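Muvisell Serving Tray, Rectangular, Cream
Tableware / Trays / Rectangular

Item group: 26
Supplied by: Custutetti Table Goods
Sold: singly or in cartons of 26
Stock held at: Grernura

The Muvisell is a shallow rectangular tray for table service, breakfast setups and counter display. It has rounded corners, a flat floor and a low raised rim on all four sides. The rim keeps a cup or bowl from sliding off when the tray is tilted slightly in carrying. It will not hold back a large spill, and customers who need a deep tray should order from the Villanueva range.

The color is sold as cream. Under warm lamps it reads closer to sand. Color matching between production runs is good but not exact, and orders that have to match on one table should be placed together.

Decoration is limited to a line of cursive lettering near one corner and a small line drawing of a rabbit with a speech bubble near the opposite one. The middle of the floor is left plain, so the decoration stays in view with a plate or bowl set down in the center.

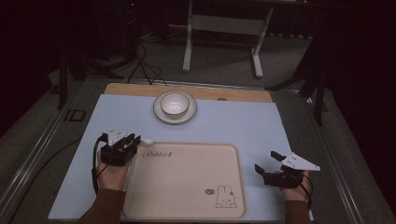

Page last changed: May 4, 2024 (carton quantity corrected, care section extended)

Placement

The tray is a landscape piece. Set it with the long side toward the person eating and the lettering at the upper left. On a pale blue or gray cloth the cream edge shows clearly. On a white cloth the contrast is low, and some buyers prefer a runner underneath.

A small bowl on a round saucer fits the usual breakfast layout. Thin tan rims on the crockery go well with the tray color. Bowl and saucer are not included with the tray and are listed separately under small crockery.

Leave a hand's width free at each short end for lifting. There are no cut-out handles. The rim is gripped from outside with the fingers under the floor of the tray. Staff used to handled trays tend to reach for the rim alone, which is acceptable for an empty tray but not for a loaded one.

Surface

The floor is smooth and has no rubber coating. Glasses with a wet foot can slide. For drinks service use a paper liner or the cut-to-size mat, order number 148. The mat covers the drawing and the lettering completely.

The edge is slightly glossier than the floor. This is a normal feature of the tray and does not wear evenly - the long sides lose their shine first, where trays rub against each other in a stack.

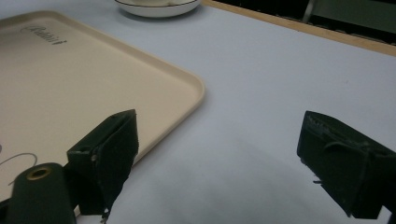
Chrysoula Balaskas: We use these for the morning room and the mat is the only thing I'd change. It lifts at the corners after a few washes, so we went back to paper liners. The trays themselves have held up. Does the deep version take the same liner?

Reply from Custutetti: No. The floor of the deep tray is narrower and the liner buckles along the long side. A separate liner is listed with the Villanueva range. For mats that lift, dry them flat under a tray. Mats delivered before October were cut from a thinner sheet and can be exchanged through the Grernura desk.

Care

Wash by hand or in a dishwasher on the standard program. Stand trays on edge in the rack with space between them. Do not use scouring powder or steel wool on the floor of the tray. Tea and turmeric stains should be treated the same day with a paste of baking soda and water, left on for a short time and rinsed off.

Do not place the tray in an oven or microwave, or on a hot plate. Pans straight from the stove need a trivet.

Stacking and storage

Trays nest when all face the same way. Put a sheet of paper between trays going into long storage. Keep stacks out of direct sun, as the top tray will yellow ahead of the rest and no longer match.

Ordering

Part cartons are accepted with a handling charge. Samples are limited to 2 per customer and are not returnable. Trays without the rabbit drawing can be supplied in full cartons only - ask for a lead time before ordering.

Questions on stock and exchanges: Konrad Szulc, Grernura desk
Trade accounts: Annunziata Ferraro

See also: Muvisell small crockery, Villanueva deep tray, liners and mats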